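Subject: Re: [varura-floor] What will the arms do at our tables?
Date: Jul 8, 2021

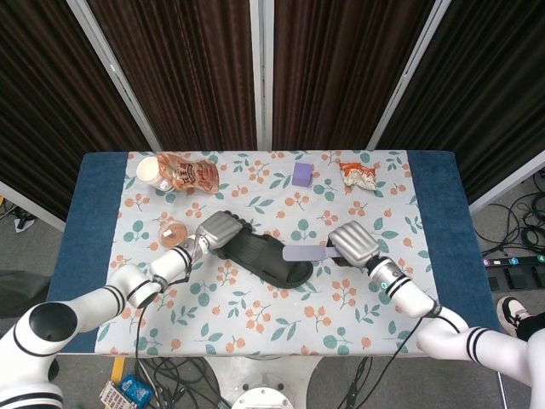

1. What the work is now

At the table in the picture the left hand is on the toe area of a black slide sandal and the right hand holds a flat tool, like a spatula, close to the other end. This is the kind of work we speak about: odd objects, one after another. Before, at Flonolach, I was sorting such mixed things by hand for 12 years, so I read the question from the Bravo shift with much attention. I copy it again for those who joined the list after:

> We were told in the Monday meeting that the two-arm tables
> will take the mixed returns from December. Does it mean
> fewer people on the shift? And who is responsible when
> an item gets damaged? Our supervisor did not know.
> Also, is the bonus per item still paid?

2. Fewer people or not

I can only tell how it went with us at Prustov. We were 30 persons on mixed returns and we are still 30, but 2 colleagues asked to move to packing, as they did not like to sit and supervise. The hands are less tired in the evening. The eyes are more tired. Please ask for a short pause every hour, and ask for it in writing before the start. We forgot this and it took us months to get it.

3. Damage

With us the person who is signed in at the table writes the report, but the cost does not go to this person. It is in point 4 of our local agreement. In the first draft it was not so clear, and we refused to sign.

4. The bonus

This is the weak part. The bonus per item was replaced by a fixed amount per shift. The fast sorters lost money, the slower ones gained a little. In my best week by hand I had 623 items, and such a week has no more value on the pay slip. I think you should discuss this first of all, while the old numbers are still in use.

Training was four afternoons, paid. It was enough for normal operation, but too short for the error messages, which are all in technical language. We made our own word list for them and I can send it to the list if there is interest.

Greetings from the Prustov early shift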